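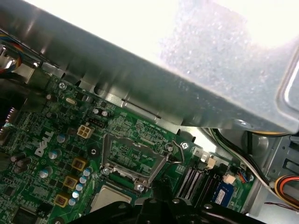

Figure 1. Wrist camera view over the open CPU socket, gripper at the lower edge.

Home | Units | Lab sheets | Reading | Contact

Unit 7: Learning contact tasks from the wrist view
Robotics in Repair and Reuse, course notes, Vullamville

In the last unit we treated the position of the workpiece as known. In a used computer this is seldom so. The case has been moved, the board sits a little differently in each model, and cables lie where the last technician left them. The method in this unit, which in our group has the name Mokum, takes its position information only from a camera close to the fingers.

7.1 The problem

A square CPU must come down flat over the socket. If it arrives turned by a few degrees, it may rest on the frame of the socket and look nearly correct from far away. A camera on the ceiling has a second difficulty: the drive cage and the arm itself can hide the socket. The wrist camera is near, but it pays for this in two ways. The gripper covers part of the view, and bright sheet metal can become almost white, as on the bracket in Figure 1. Please keep both in mind when you read the results.

7.2 The method

We split the task into two stages.

Stage A, coarse approach. The network looks for large marks that do not move on the board: the socket frame, the memory slots, printed text. In Figure 1 the DELL print and the label KEY_CPU are both readable, and they also give the direction of the board. Cables are masked out during training, so that the network does not learn to trust them.

Stage B, fine placing. The policy receives a small crop at the socket and the force at the wrist. It gives back a small motion in the plane and one rotation. The downward speed is fixed by hand. When the side force passes the limit, the arm goes up and Stage B begins again.

The policy was trained from 300 demonstrations by hand guiding, on boards supplied by the Nuttall workshop. Each demonstration was replayed with changed brightness, which makes 900 training sequences in total.

7.3 Result

With both stages the arm needed up to 9 restarts of Stage B on the hardest board. Without the force signal it often did not finish at all. Removing the printed text from the Stage A input changed little, and I was surprised by this. My present opinion is that the socket frame alone is enough, but we have not tested it on boards of another colour.

7.4 For the exercise

Mark in Figure 1 two features you would use for Stage A and one you would not use. Then write the restart rule of Stage B as a state diagram. Bring it on paper.

Comments (3)

udilow_lab: Is the force limit the same for all sockets?

Course author: No, it is set for each socket type. The table is in the lab sheet.

ph_44: For the exercise I chose the memory slots and the socket frame. The red and blue wires I would not use.

Contact: course office, Udilow Building, Vullamville | Copyright the course author | Back to top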